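Landslide cuts off Mulline villages after third night of storms

MULLINE, 12/22/18 -- Over 800 people spent the night in schools and church halls after a landslide blocked the only road into the upper Mulline valley, district officials said.

Mud and rock came down on the Stoleso road shortly before dawn, burying a stretch near the old quarry and bringing down power lines. No deaths have been reported. The district hospital at Rizk said it had treated 19 people, most of them for cuts and bruises, and had kept two in for observation.

Electricity was still off in Stoleso and the hamlets above it by midday. Drinking water was being taken up by tractor along a forestry track, the only other way in.

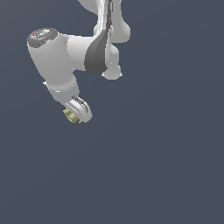 A computer-generated view of a white robotic arm with its gripper pointing down.

Valentina Espinoza, the district's emergency coordinator, said 47 houses had been damaged and that engineers would not let families back until the slope had been checked. More rain is forecast overnight, and the river at Rizk remains high.

The district has asked the regional government for pumps and temporary bridges. It said clearing the road would take at least a week if the weather held, and longer if the hillside moved again.

Part of the same slope slipped in October, when a smaller fall closed one lane for several days. Drainage work was promised then but had not begun when this week's storms arrived. The district said the contract had been delayed by a dispute over access to farmland and would now be treated as urgent.
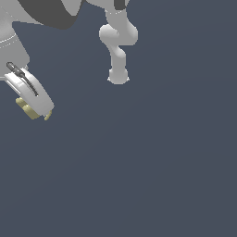 Bukola Chukwu said the ditch above the road had been blocked since the autumn and that people in Stoleso had reported it more than once. The warning to leave came by telephone, she said, and several older residents did not hear it and had to be woken by neighbours.

The school in Rizk will stay open as a shelter over the holiday. Blankets and dry clothing can be left at the main entrance until eight in the evening. Drivers have been told to keep off the forestry track, which is reserved for emergency vehicles.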